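# The table with one drawer

Florin Nedelcu has sold tables for most of his working life, and he has an opinion about drawers. One is enough.

"People ask for three," he says. "Then they fill three. With one you open it every day and you know what's in it."

He runs Altetti, a small furniture shop outside the center of town that deals mostly in plain work tables. The best seller is the Bresik, a table with a white top and a single wooden drawer hung beneath it. It costs 500 with the drawer fitted, and the drawer alone is 100 for anyone who already has the table. He says most customers who leave it off come back for it by December.

The appeal of a white table is easy to see in the shop. It makes a room look bigger and it goes with whatever chair you have. The trouble starts at home, where a clear top lasts until the first charger, the first cup and the first stack of mail. A white surface shows all of it. Tissues and cloths are the worst, in Nedelcu's view, as they get used once, put down and left.
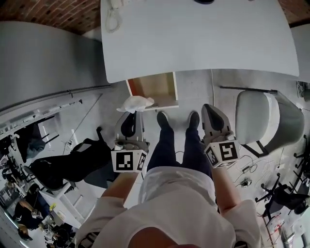

His own routine takes a few minutes at the end of the day. The drawer comes out first, all the way, and anything that doesn't belong in it goes on the tabletop where it can be seen. Used tissues go in the trash. Cloths go in the wash, even the ones that look as if they have another day in them. Pens, tape and the small scissors go back. Then he wipes the top, corners included, and pushes the drawer shut.

Cables are a separate job. Coiled ones can stay on the table, pushed to the back. Loose ones on the floor should be wound up and tied before a chair leg rolls or drags across them. He uses strips of old cotton for ties – the plastic kind have to be cut off each time – and keeps spares at the front of the drawer.

Wood inside a drawer needs little care. He vacuums it with the brush attachment and wipes it with a barely damp cloth, then leaves it open for an hour. He doesn't like drawer liners, which slide forward and catch dust underneath.

Rounded corners are worth asking for if the table will stand in a narrow room. Nedelcu had square ones at home for years and still has the habit of walking wide around them. Altetti can fit either kind, and the price is the same.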